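Updated 24th February, with thanks to everyone who wrote in after the last page about torn paper and lost cells.

I've been looking after the two-armed machine on the Skatgate bench long enough now to have opinions about tape, which my family find very dull, so I'm putting them here instead. Most of the trouble people bring me has little to do with motors. It's the bench covering, the grid, the plate bolts and the cables, and you can sort all four with a cup of tea going cold beside you.

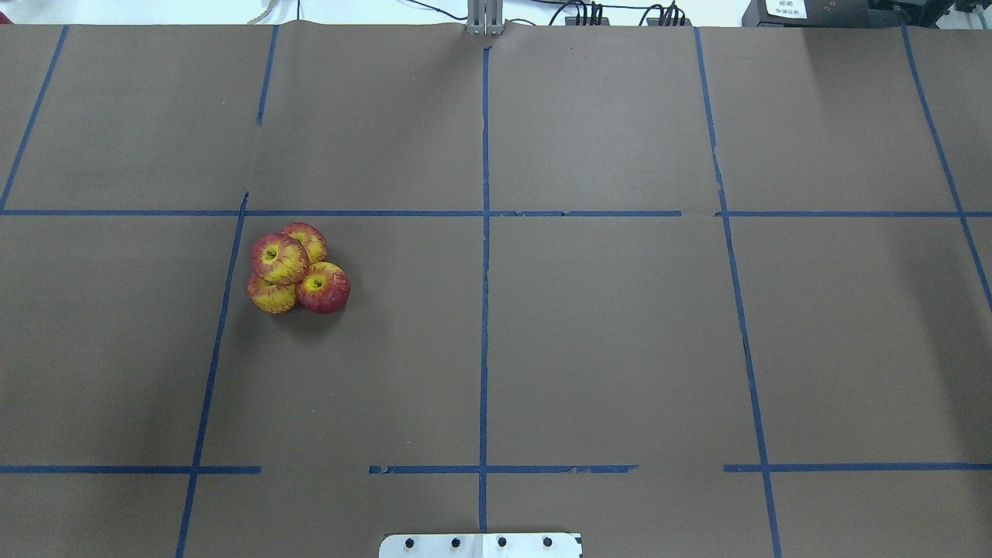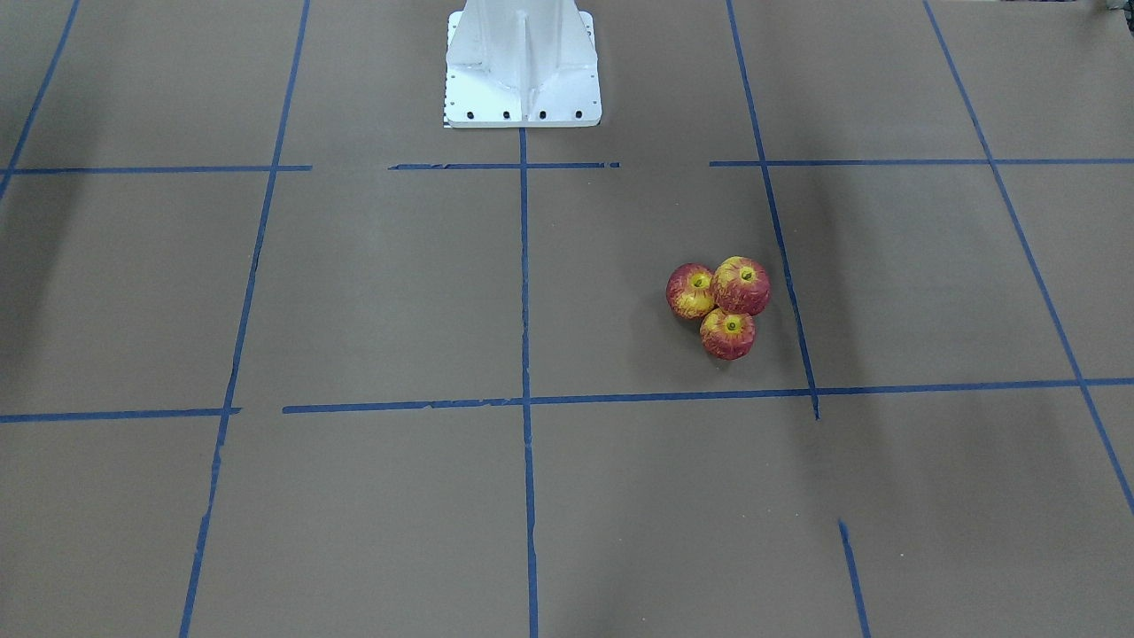

Kraft paper, blue tape and artificial-looking apples, in both of them.

## Laying the paper

Cut the sheet generously and let it lie flat overnight if you possibly can, with a few heavy books on the curly end. I buy the Vimberg roll, number 787, because it has a dull finish and doesn't throw the light back at you. Smooth from the middle outwards with your forearm (sleeves down, or you'll stick). Small creases are fine and I leave them be. A lifted hump is another matter, as a low gripper can catch it and drag the whole lot sideways, so press those down and put a loop of tape underneath.

## Taping the grid

- Painter's tape every time, please. Masking tape takes the top layer of paper with it when you change your mind, and you will change your mind.
- Snip the ends with scissors if you want them neat. I usually tear mine, and the ragged bits do no harm so long as they're stuck down.
- Gaps in a line are all right if you can still tell which cell is which.
- Start with the line in front of the base plate and work outwards from there. If you start at the edge, every little error ends up in the middle.

## The base plate

Once the power is off and the arms are parked, go along the front bolts with a hex key and just feel each one. You're after a snug bolt, so no heaving on it! Wipe the plate with a barely damp cloth, colour side down if it's one of those cheap printed ones that bleeds. Jana Rieger at Rosside gives hers a dab of paint across each bolt head and onto the plate, so a turned bolt shows as a broken line, and I've been meaning to copy her since last April.

## Cables

Keep them along the far edge, behind the paper, with enough slack for a full reach on either side. Hook-and-loop ties are kinder than zip ties, and you can undo them without hunting for the cutters. Never tape a cable to the kraft paper itself. I did that once and pulled up half a morning's grid with it.

## Props

Pretend fruit wants a wash in lukewarm water with a drop of dish soap, then a proper dry on a rack. The Ortuño ones hold their colour nicely, though they do get a bit slippery after a few months of handling. Check that nothing is tacky underneath before you set it back in its cell.

The next page will be on gripper pads, and which glue to avoid.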